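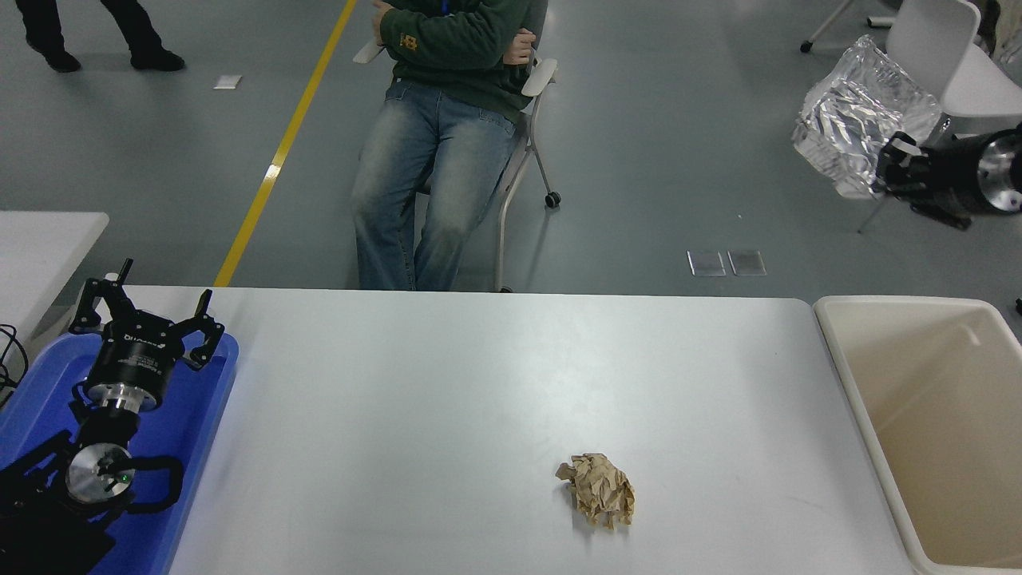 Light brown paper, wadded up, with a bin off to the right.

Plernside Crumple Wrap
Brown kraft packing paper on a roll

We've packed with a lot of paper over the years and this is the one we keep going back to. Crumple Wrap is plain, uncoated kraft paper made for filling boxes and cushioning the stuff inside them, and it is such a pleasure to use! Pull off a length, squash it into a loose ball and it stays squashed, with plenty of air in the folds. Thin paper tends to go flat as soon as something heavy leans on it. This one pushes back.

It comes in two weights. Flotis is the softer of the two, and it's what you want for mugs, candles, jars of jam and anything with a handle sticking out (teapots, we're looking at you). Thibodeau is heavier and a bit noisier, and makes big springy wads for the bottom of a deep carton. Plenty of people keep both on the bench, with Flotis around the item and Thibodeau in the corners.

What's on the roll
Width: 29 inches
Length: 200 feet
Color: natural brown, unbleached
Core: cardboard, fits most countertop cutters
Perforation: every 8 inches on Flotis, none on Thibodeau
Printing: none
Ships as: single roll, or a carton of four

How to get the best from it
Tear more than you think you need. A long sheet gathered loosely fills more space than two short ones screwed up tight, and it's a lot easier on your hands at the end of a big day. Start with a layer of wads on the bottom, set the wrapped item in the middle, then tuck paper down each side until nothing shifts when you tip the box. Finish with one flat sheet over the top so the tape doesn't grab anything.

For plates, stand them on edge with a folded sheet between each pair. Glasses get a small twist of paper inside first, then a full wrap on the diagonal with the ends pushed in. Framed prints do better with flat sheets folded over the corners, and Thibodeau is lovely for that.

Wads can be opened out and used again, too. Smooth them with your forearm, stack them under something heavy overnight and they're ready for the next parcel. Once a sheet has gone soft it can go in with the household paper, as long as you peel off any tape. Shredded up, it makes good brown matter for a compost heap (ours eats it by the armful).

Storage
Keep rolls upright and off a concrete floor. Damp paper loses its spring, so bring a roll indoors the day before you plan to use it if it has been in a garage or shed.

Goes well with
The Nanik bench cutter takes this width with room to spare and has a serrated bar that gives a clean tear with one hand. It clamps to any tabletop up to 60 mm thick. The same cutter holds tissue rolls if you swap the end caps, which are in the box.

New since April: both weights now come with a paper band around the roll in place of the old plastic sleeve. The paper inside is the same as before, and existing item numbers still work for reorders.

Page updated September 2, 2024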